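厨房挂篮悄悄上墙，抽屉表示情绪稳定

2018年3月8日　家居版

厨房台面越做越窄，锅铲越买越多，这对矛盾今年终于有了一个不花大钱的出口：往墙上挂。家居用品商Sellov日前公布春季销售情况，挂杆、网篮和分格盘三类产品合计比去年同期多卖了60%，首次超过抽屉分隔盒。后者曾连续几年位居该公司收纳类榜首，如今屈居第二，仍在货架上占着整整一排，神态从容。

Sellov把功劳归于“都市人对秩序的向往”。门店导购的说法要朴素些：抽屉塞满了，拉不开。

该公司在Morrison路的门店上月调整了陈列，把原先摆炖锅的一面墙腾出来装挂杆。据店方介绍，进店的顾客通常先摸一摸杆子，再问承重，最后问要不要打孔。听到“要打孔”之后，约70%的人会改去看旁边的吸盘款。吸盘款的退货率，店方没有提供。

竞争对手Skirko自然没有闲着。该公司本周推出一套名为Tristovska的墙面收纳系列，共12个配件，彼此通用，与任何别家的产品都不通用。系列中有网篮、刀架、纸巾杆，还有一个专门用来放锅盖的斜架，说明书上称它“也可放书”。什么样的人会在灶台边读书，说明书未作交代。全套装好需要4颗膨胀螺丝和一个愿意扶梯子的家人，后者不含在包装内。

租房者对这股风潮的态度较为复杂。本市多数租约写明墙面不得打孔，于是网上出现了大量教人“无痕上墙”的帖子，内容从胶条、挂钩到横跨两只橱柜的伸缩杆，各有拥护者，也各有半夜被一声巨响惊醒的经历。有房东在论坛上表示，自己并不反对挂篮，只反对挂篮离开之后的那面墙。

至于挂上去的东西，门店的建议是只挂天天用的：汤勺、锅铲、漏勺。现实往往走另一条路。网篮挂好第一周还有模有样，第二周多了开瓶器，到月底，过期优惠券、橡皮筋和一把不知开哪扇门的钥匙也都安了家。抽屉里的老问题换了个海拔，采光倒是好了不少。
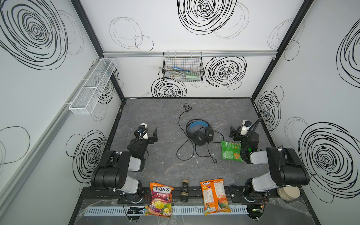
横杆上的黑色网篮，放几件厨具正好。

材质方面，金属网篮仍是主流，好处是沥水，坏处是细柄的筷子会从网眼里探出头来。Skirko为此另售一种硅胶底垫，价格接近篮子本身的一半。Sellov则建议顾客“选择粗一点的筷子”。

两家公司都预计热度会持续到下半年。Sellov已经定下9月的新品，据称是一款可以挂在墙上的抽屉。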